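Bass player wanted: Banden are looking for number four

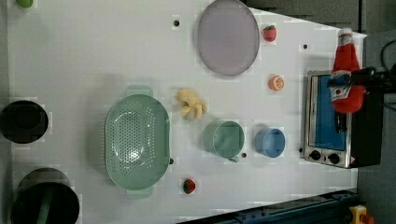 Toy fruit, a pink plate and a little toaster oven.

Search this site... Go

23/10/2024

Hi! I'm Tincuța, I sing and play rhythm guitar in Banden, and we need a bass player. Our last one moved across the country for work (we're still friends, he still sends me riffs at two in the morning) and we've been limping along as a three-piece since the summer. It's fine for rehearsing. It is not fine for the record we're trying to finish, and it's really not fine for the tour.

So, who are we? We play loud, melodic, slightly knotty rock. If you grew up on post-punk, then got into prog by accident, then spent a year pretending you only liked folk, you'll get along with us. We have one album out, called Brukstead, and an EP before that which I would love for you to skip. The second album is called Brernex and it's half tracked. Drums are done on everything, guitars on most of it, and there are guide bass parts that I played myself on a borrowed short-scale. Please come and replace them. Please!

What you'd be doing: learning the set first (12 songs, a few of them in odd time, one in a tuning that I regret), then writing and recording your own parts for the new album. I mean your own parts. Keep a line from my guides if you like it, throw the rest out. Then there's a run of 20 shows starting in February, mostly small clubs, a couple of support slots in bigger rooms. The smallest place on the list holds 187 people and it's my favorite of the lot, because you can hear the front row singing the harmonies wrong.

What I'd like from you: you can play with a pick and with your fingers, and you have opinions on when. You can hold down a long repetitive section without getting bored and filling it up (our song "Rusu" has the same bar going for most of its length and it only works if the bass stays put). You have your own instrument and it stays in tune. An amp is nice but we've got a spare cab at the rehearsal room, and on the road we share whatever the venue has. Backing vocals would be a huge plus, since I'm stacking a lot of harmonies on this record and right now our drummer is covering two of them while playing in seven. I don't care about your age, your degree or how many followers you have. You don't need to have toured before. You do need to be okay with long drives and with sleeping on a couch now and then.

We rehearse two evenings a week, and more in the last stretch before the tour. I try to send the schedule out a month ahead. If you have a day job, that's normal, we all do, but you'd need to be able to take the tour dates off.

Money, because I hate ads that skip it: you get an equal share of show fees and merch after van and gas, the same as the rest of us. Recording sessions for Brernex are paid per day, and writing credit gets split four ways on anything you write a part for. Nobody's quitting their job over it yet. You won't be paying to be in the band either, though. The room, the van and the recording costs come out of the band account.

How to try out: send me two things. One is a recording of you playing along to any song on Brukstead, phone quality is totally fine, and I'd rather hear one full take with a mistake in it than something edited to death. The other is anything you've made yourself, in any style, finished or not. Add a few lines about what you've been listening to lately and which evenings you're free. You can use the contact form on this site, just put BASS in the subject so I can find it.

I listen to everything myself and I'll write back to everyone, though it might take me a couple of weeks. After that we'll invite 4 people down to the room to play with us. You'd pick two songs from the set, we'd pick a third, and then we'd jam on something new for a while to see what happens. There's coffee. If you're coming from out of town we'll pay your bus or train fare, just keep the ticket.

Not a bass player but know a good one? Send them this! And guitarists who are thinking of switching over, yes, you can apply too, as long as you really want to play bass and aren't planning to sneak your way back to six strings by the third show.

Talk soon,
Tincuța Cozma
Banden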